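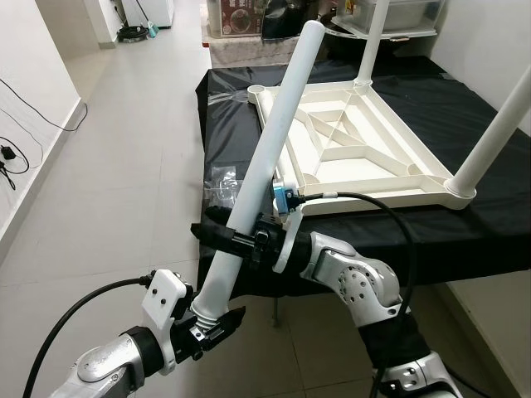 How early for a general admission show?

Seeing Lục at the Busville hall, which holds 800. Doors are at 8. Is lining up at lunch excessive?

Curkimeo
Sep 18, 2024

I saw them there in February. Showed up at doors, got a fine spot by the sound desk and an excellent view of one very tall man. An hour early should get you near the front. Bring earplugs, the opener was louder than the band.

rukumfan40

depends how much you like standing

busville_bass

Lunch is excessive. I've done it twice. Eat first, and skip the coat check unless you enjoy a second line.

setlist_hoarder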